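Fruits au bureau : taches brunes, je mange ou je jette ?

Consuelo Sepúlveda

Bonjour à tous. Depuis janvier, notre étage reçoit deux corbeilles de fruits par semaine, livrées par Vilta. Le dépliant promet des fruits « cueillis à maturité ». Je veux bien, mais j'ai surtout l'impression qu'on nous refile ce que les primeurs n'ont pas vendu. Ma collègue soutient que les marbrures brunes sont naturelles et ne changent rien au goût. Elle dit la même chose du café de la machine, donc je me méfie.

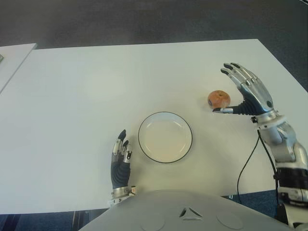 La petite pomme rouge orangé et ses plaques brunes, à côté de l'assiette.

Il y a aussi le cas du fruit couleur pêche. Pêche, abricot, je ne me prononce pas. Il est moucheté de partout et porte une petite marque bleu foncé vers le bas. Moisissure, encre, reste d'étiquette ? On m'a donné les trois explications dans la même matinée, chacune avec beaucoup d'assurance.

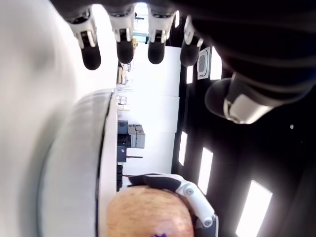 Photo : Consuelo Sepúlveda

Je ne cherche pas une recette de compote. Je voudrais savoir s'il existe un moyen fiable de trier, autre que « fais confiance à ton nez ». J'ai lu qu'une peau qui brille prouve la fraîcheur, et j'ai du mal à y croire. Une pomme du lot est bien plus pâle, jaune crème marbré de rose, lisse, un peu luisante, 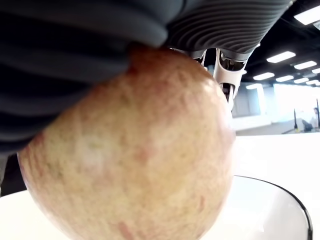
et tout le monde se jette sur celles de ce genre en laissant les autres. Est-ce qu'on a raison, ou est-ce qu'on achète juste de la cire ?

Lumturie Janevski

La brillance ne prouve rien. Certaines pommes sont cirées, d'autres brillent toutes seules, et une pomme terne peut être excellente. Pour trier, appuyez avec le pouce près de la tache. Chair ferme et tache sèche en surface, un peu rugueuse : c'est souvent du roussissement, vous pouvez manger. Chair molle ou enfoncée : c'est un choc ou un début de pourriture. Petit choc, on coupe large. Pourriture ou moisissure, je jette la pomme entière.

Pour la marque bleue, passez un doigt humide dessus. Si c'est duveteux, poubelle, surtout pour un fruit tendre. Je ne me risquerais pas à un diagnostic sur photo – et je me méfierais de ceux qui le font.

Anselmo Nieto

Chez nous on mange tout et personne n'est mort. Arrêtez les corbeilles si ça ne va pas.

Consuelo Sepúlveda

Merci Lumturie. Anselmo, « personne n'est mort » me paraît un critère un peu bas.
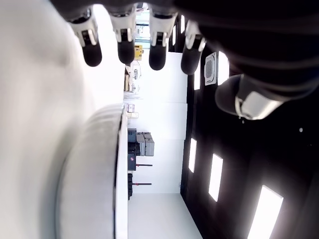

Reste la question du stockage. On me conseille de garder les fruits au frais et de séparer les pommes des fruits à noyau, qu'elles feraient mûrir trop vite. D'accord sur le principe, mais au frais où ? Contre le mur blanc, il y a déjà l'armoire gris foncé, le caisson gris clair à côté, puis les deux blocs sombres. La petite étagère est occupée, elle aussi. Je vais essayer deux assiettes séparées pendant une semaine et je jugerai sur pièces.

Hilkka Pelkonen

Pour l'éthylène, c'est vrai, les pommes en dégagent. Après, sur deux jours dans un bureau chauffé, je doute que deux assiettes à un mètre l'une de l'autre changent grand-chose. Un frigo, même petit, fera mieux. Sortez les fruits une heure avant, sinon ils n'ont aucun goût.

Sujets similaires
Pommes farineuses : peut-on les rattraper ?
Corbeille Vilta ou marché du coin, vos avis
Enlever la colle d'étiquette sur une pêche
Moucherons dans la salle de pause
Petit frigo de bureau Mikby : bruyant ou pas ?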